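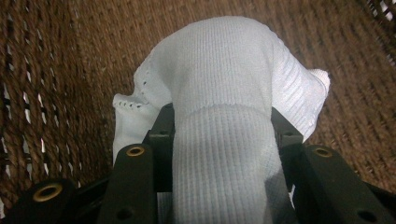 ## Unit 2: Learning Garment Handling from Hand-Held Gripper Demonstrations

Ditmont Institute, Course in Robot Manipulation. Read before the Sunday evening deadline for the lab form.

### 2.1 Scope

This unit covers the collection of demonstrations without a robot. A person performs the task with a gripper in each hand, and a policy is trained on the recorded camera views and gripper paths. The reference set for the course is the Skirberg laundry set, which holds 925 accepted episodes. Students will work with the same files in Lab 2.

### 2.2 Why Cloth Is Treated Separately

A rigid object can be described by its position and orientation. Cloth has no such short description. Once a sock is lifted by its ribbed part, the rest folds over and may hide the opening, the heel, or both. The policy must therefore act on what the camera sees at that moment, and the training set must include many states of the same item.

Knit fabric adds a second difficulty. It stretches under load, so the distance between the fingers says little about how much material has been taken up.

### 2.3 Workspace and Pose Tracking

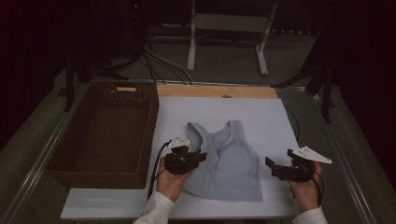
Pose tracking gives the position and orientation of each gripper at every time step. The two paths must be expressed in one common coordinate system before training; if they are not, the policy cannot learn how one hand moves relative to the other. Students should keep three references distinct in their notes: the tool, the work surface, and the garment. In the Skirberg layout the work surface is a white board, with the basket to its left, and a garment such as the tank top is laid flat with its straps toward the far edge. The garment has no tracked pose of its own. Its state is inferred from the images alone.

### 2.4 Training

The Fluser baseline takes the wrist views and the current gripper widths as input and predicts a short sequence of future motions for both hands. It is trained for 2000 epochs. Episodes with a gap in tracking are removed before training and are not repaired by interpolation.

### 2.5 Contact at the Fingertips
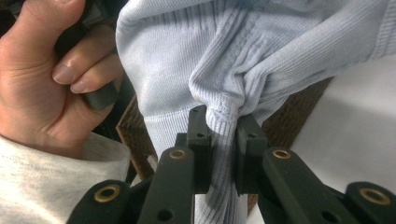 *Figure 2.3. Ribbed knit gathered between the fingertip pads, seen from the gripper camera.*

A gathered hold of this type is labeled "bunch" in the Yorath scheme. A hold on a single layer near a hem or seam is labeled "edge." The label is assigned from the wrist view at the time of first contact and is not changed later in the episode.

### 2.6 Preparation for Lab 2

1. Read the Yorath labeling guide, sections 1 and 2.
2. Label the sample episodes individually before comparing results with a partner.
3. Record each disagreement with its episode number and time step.
4. Submit the completed form through the course page.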